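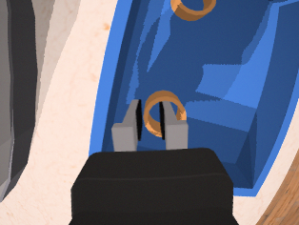
La panadera de Drodside abre a las seis, pero lleva en pie desde las dos y media. Cuando llegamos ya había sacado la primera hornada y estaba barriendo la harina del suelo. Pidió que no pusiéramos su nombre. "En el pueblo ya saben quién soy y fuera da igual", dijo.

Aprendió el oficio en Flunport, en un obrador que hacía barras para supermercados. Estuvo allí 9 años. "Se trabajaba con mejorantes y a mucha velocidad. La masa entraba y salía en dos horas. Yo me llevaba pan a casa y al día siguiente no se podía comer".

Volvió a Drodside en noviembre, con sus ahorros y un horno de segunda mano de la marca Morrison que le costó 2,000 euros. El transporte y la instalación subieron la cuenta a 2,547. "El horno funcionaba bien. Lo que no funcionaba era la puerta, que cerraba mal por abajo. Perdí muchas hogazas por eso hasta que cambié la junta".

Ahora hace 80 piezas al día, casi todas hogazas de trigo con algo de centeno. La harina se la trae Stisusen, un molino de la comarca que reparte una vez por semana. Probó con otras dos harinas más baratas y las dejó. Una absorbía poca agua y la otra cambiaba de un saco a otro.

La masa madre es la misma que empezó en la cocina de su madre. La refresca por la tarde, después de cerrar, y otra vez antes de amasar. En invierno la deja junto al horno; en verano la baja al sótano. "No tiene misterio -- agua, harina y mirar el reloj. A veces la gente me pregunta si le hablo". 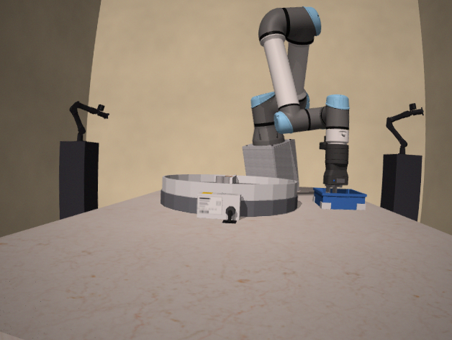

¿Cuánto tiempo fermenta una hogaza?

"Entre dieciséis y veinte horas, según el frío que haga. Las formo por la tarde y pasan la noche en la cámara".

Los clientes tardaron en acostumbrarse a la corteza. Algunos la devolvían porque les parecía quemada. Ella empezó a cortar un trozo en el mostrador para que lo probaran, y todavía lo hace con quien entra por primera vez. También vende medias hogazas, que al principio no quería vender porque se secan antes por el corte.

De momento no piensa ampliar. Le han ofrecido un local más grande junto a la carretera y ha dicho que no -- el alquiler le obligaría a contratar a alguien y a hornear también por la tarde. Lo que sí quiere es cerrar un día más en agosto. "El año que viene, si puedo. Este ya lo tengo encargado".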